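# Chairs, sofas and one very grand chaise

10 Jan 2018

I've been meaning to put this page up for ages! Marisa D'Amico let me loose in her showroom in Sotport before Christmas, and I came home with 516 photos, most of them of chair legs (I can't help it, I love a chair leg). I've been whittling them down ever since, and I'm starting with my favourite piece in the whole place.

**The purple chaise**

Velvet, deep buttoning, a carved cream-white frame and a back that dips along in waves from the tall end to the low one. I'd have it in my front room tomorrow if I could get it up the stairs – Aldo Pagano measured them for me and just shook his head.

The buttons are clear and faceted, like little crystals, and they really do glint against all that purple. I'm very taken with the silver-grey and brown damask curtain behind it too.
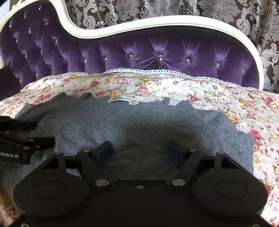
Marisa wants 19 more pieces on here by April, so I'll add them as I sort them, dining chairs first and then the footstools. If you're after prices, ring her and ask for Salma Abdelaziz, who keeps the list.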